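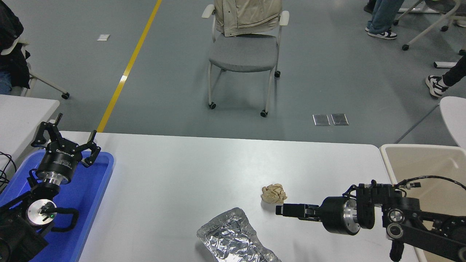
21 Apr 2021. Back on the soft plastic worms today, and I'm happy to say the second Parri pour is a good deal closer to what I had in my head when we started all this in December. The first batch sank like a nail and the tail barely kicked, so I cut the salt way back and weighed each worm before it went anywhere near a hook. I like to sort a pour in a shallow tray with raised edges, a blue one like the one on the left end of the white table, as the green pumpkin color shows up so nicely against it and nothing rolls off onto the floor. Out of 500 poured I kept 398, and the rest went back in the pot (mostly dented tails, plus a few with bubbles near the egg sack).

Then over to the test tank with the Briston hooks, the wide gap ones. Rigged weightless, the new worm falls level and gives a slow little shimmy on the way down – just the thing for a bass sitting tight under a dock. I watched it far longer than I needed to! With the Clerkia heads it noses over faster than I'd like, so I want to try a lighter one before we give up on that pairing.
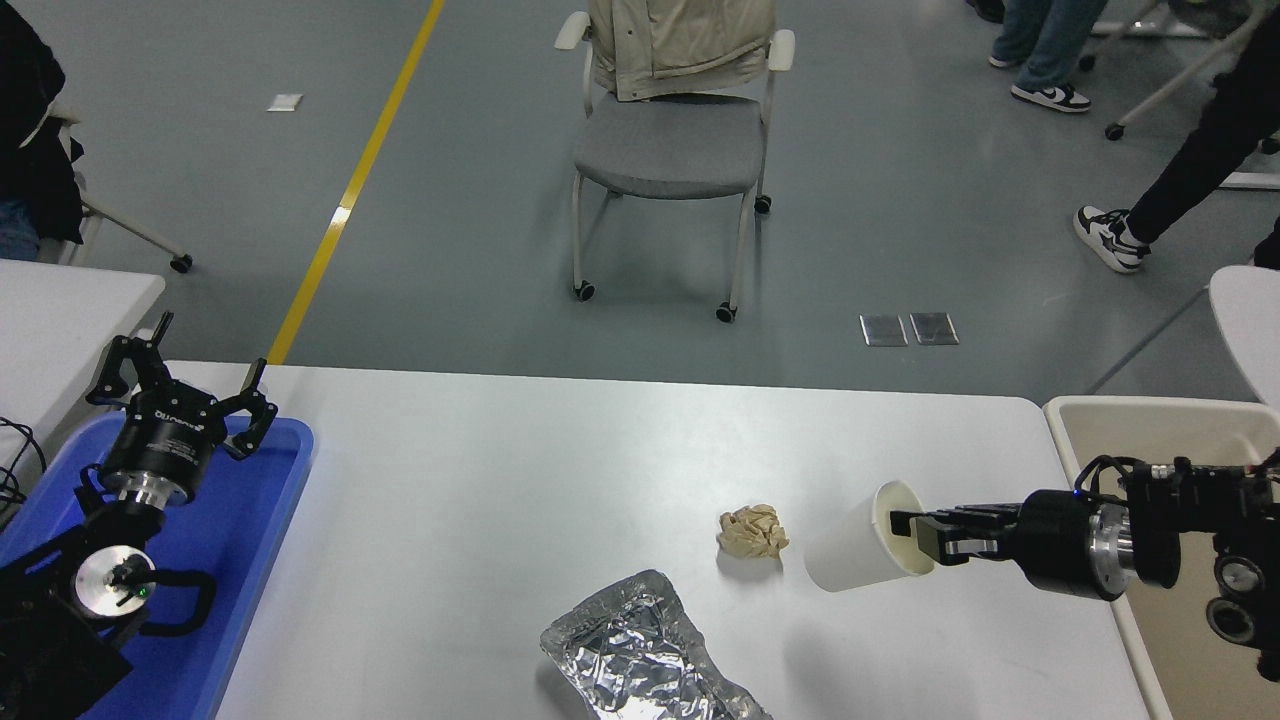

Bench, with paper cup on its side.

Scent next. Nullex went on half the keepers and the other half stayed plain, all of them bagged and put on the shelf for 72 hours. Last time the treated ones swelled up and got tacky, and I'd love to know if that was the scent or the old plastic. Please don't open the bags early, even for a sniff.

Still to do: sand the seam on the mold, reorder black flake, find the good scale.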